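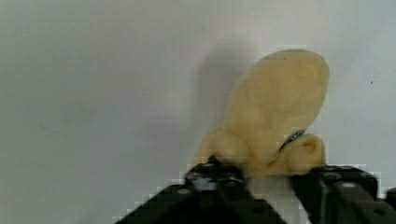

The cream plush with the dark blue collar or ribbon, part of the play kitchen set.

Play kitchen set back on the loan list
Dranholm Toy Library newsletter, 2024-09-13

The play kitchen set can be borrowed again. It was off the list from June while we replaced worn pieces and sorted out what belonged to it and what had drifted in from other sets. Members who were on the old waiting list keep their place. Everyone else can add their name at the desk or on the sign-up page.

The set now goes out in 2 boxes. Box A has the larger things: the toaster oven, the pans, the pot, the colander and the plate. Box B has the food, the ketchup bottle, the cup, the bowls, the spatula and the plush. The boxes are loaned together and have to come back together. We tried lending them separately last year and ended up with families who had a lot of food and nothing to cook it in.

The plush is staying. It came with a donation from Pelletier Street Nursery when they moved buildings, and a few members asked why it was in with the kitchen things at all. It has been there long enough that children ask for it when they return the set. It is on the contents card under "Other." Please do not machine dry it. Wipe small marks with a damp cloth and leave the rest to us.

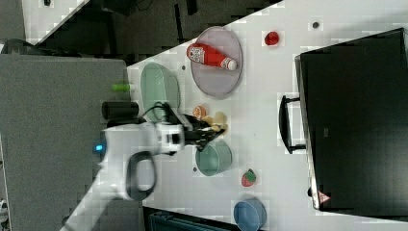

Ketchup bottle on the plate, with the strawberry and the green and blue bowls nearby.

Most of the food is hard plastic and can be washed in warm water with a little dish soap. Dry it before it goes back in the box, and pay attention to anything with a seam or a hole, where water can sit for days. The bread pieces need more care. They should be wiped and left out overnight. If a piece has split or has a sharp edge, take it out of play, put it in the small envelope taped inside the lid of Box B and tell us at the desk. There is no charge for breakage from ordinary use.

Small pieces are the main reason sets come back incomplete. The orange slices get into coat pockets and under car seats. If something is missing, return the set on time anyway and bring the piece in when you find it. We keep a tub of spares behind the desk, mostly fruit, and can usually fill a gap for the next family.

The set is for children aged three and up. Some of the pieces are too small for younger brothers and sisters, so please keep that in mind if you have a baby at home. For under-threes we suggest the Vakent stacking cups or the large Wudetti picnic basket. Both are on the shelf now.

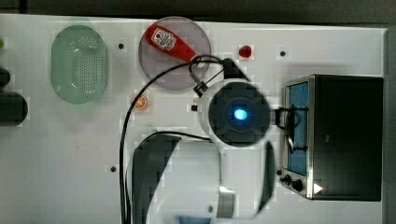

One member wrote to say that four weeks is too long for a set this popular, and that her children had lost interest in it by the second weekend. She would like to see a two-week loan with the option to renew if there is no one waiting.

We think that is reasonable and will try it through the end of the year. The play kitchen will go out for two weeks at a time. Other large sets stay at four weeks for now. With 600 member families and 1770 loans over the past year, a shorter period on the busiest sets should move the lists along. When your name comes up we will hold the boxes for 48 hours and then call the next family.

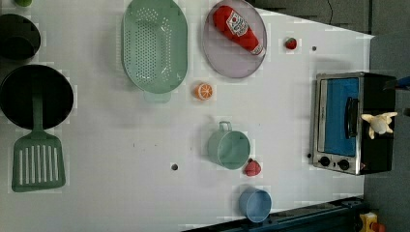
Packing takes a few minutes if it is done in order. Start with the toaster oven, flat on the bottom of Box A with the door shut, and nothing stored inside it. The frying pan goes next to it, then the pot inside the colander. The green spatula is the piece that causes trouble. With its handle resting in the larger pan, the whole slotted head still ends up out on the table, so it will not fit in the pan with the lid on the box. Lay it corner to corner in Box B, under the food – it fits that way without bending. The plate can go in upright along the side of Box A.

Tick off the contents card as you pack and sign the bottom. Returns are taken at the desk during opening hours. Please do not leave either box in the entryway.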